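4.2 Recording grasps with the wrist camera

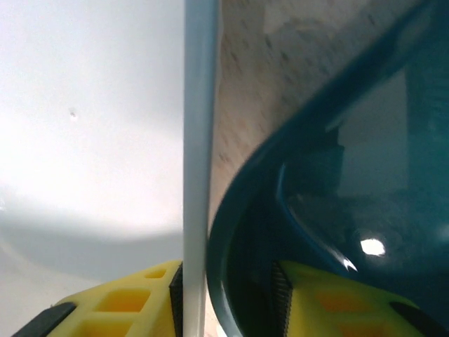
4.2.1 Procedure

1. Fit the yellow fingers with the black ribbed strips facing each other.
2. Start the Dutari logger and set the exposure by hand. Glossy items give bright highlights, which automatic exposure will chase.
3. Bring the gripper over the rim of the item. Both ribbed strips must be in view.
4. Close at the low force setting and hold for 800 ms.
5. Open, back off and save the trial.

Note: Record 18 trials per item. Kerslake's slip method needs the full set; shorter sets are rejected on import.

Caution: Do not exceed 350 g with these fingers.

4.2.2 Labelling

Mark the first contact in each trial. Where a thin part and a rim both lie in the gap, label them separately (see Ogunleye, page 44).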